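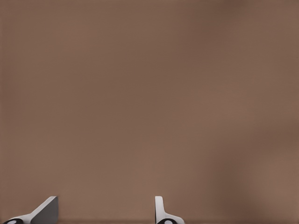
A member who had joined from the Plumari team asked to speak before the agenda was read. The member said that the wrist view alone is not enough for the gripper to know how far it is from the table, and that their own club lost nearly 20 evenings before they accepted this. The member asked that the minutes should record this opinion, and it is recorded so.

Clurnley Robotics Club
Minutes of the April meeting, simulation group
Start: 6 p.m., in the computer room

1. Minutes of the last meeting
The minutes were read and accepted with one correction. Under item four, "the arm was cancelled" should be "the arm order was cancelled".

2. The wrist view and the distance problem
The group discussed the remark from the Plumari team. At very close range the simulated camera sees the brown surface and the tips of the two fingers, and very little else. There are no edges or marks on the surface which the program could use for measuring. One member said that this is a fault of our world file and we should put a texture on the surface. Another member answered that the competition table may also be plain, and then our program will have learned to depend on something that will not be there.
The discussion was long. It was agreed to try both. The textured version will be kept in a separate folder, and its results must not be mixed with the results of the plain version.
It was also agreed that the program will read the height from the joint positions during the last part of the approach, and will use the picture only for the sideways correction.
Action: the vision pair, before the next meeting.

3. Herkus (our control program)
The new version of Herkus was tested by three members at home. On two computers it started normally. On the third one it stopped with an error about a missing library. The installation page on our wiki is old and describes the previous version. The member who had the error offered to rewrite this page while the problem is still fresh in memory. The offer was accepted with thanks.
There was a question whether the gripper should be opened fully before every approach. At present Herkus does this always, and it costs time in the run. The control pair prefers to keep it so until the approach is reliable. Nobody was against.

4. The practice runs
The group looked at the log of 70 practice runs made in simulation since the last meeting. The log is useful, but many rows have no comment, and so we cannot tell if a run was stopped by the program or by the person at the keyboard. From now on a run without a comment will not be included in the results. The colour coding in the log was also criticized. Green means "finished" to one half of the group and "successful" to the other half. The word will be written in full.
Action: all members who make runs.

5. Değirmenci Cup
The rules for this year were read aloud. The first round is in simulation and only the teams which pass it will go to the second round. The program must be sent as one archive, with a short report in English. Some members are worried about the report, and it was suggested to begin it now, in simple sentences, and to correct it together at the end.
It is not clear from the rules whether the judges will use their own world file or ours. The secretary will write to the organizers and ask. Until the answer arrives, we should not change the size of the objects in our file.
The Plumari team will also take part. Both clubs will share their notes about simulation settings, but not their control programs.

6. Room and equipment
The computer room is available to us until 9 p.m. The last person must close the windows, also the small one behind the printer. Two keyboards have keys which do not return properly, and the club will ask the school for replacements. Purchase of a second monitor was postponed.

7. Other matters
A new member asked if it is possible to change from the control pair to the vision pair in the middle of the season. It is possible, but please inform both pairs first.
The request to have the meetings one hour earlier was not supported, as several members come by the late bus.

The next meeting will be in the same room and at the same hour. Items for the agenda should be sent to the secretary in advance.

Minutes written by the club secretary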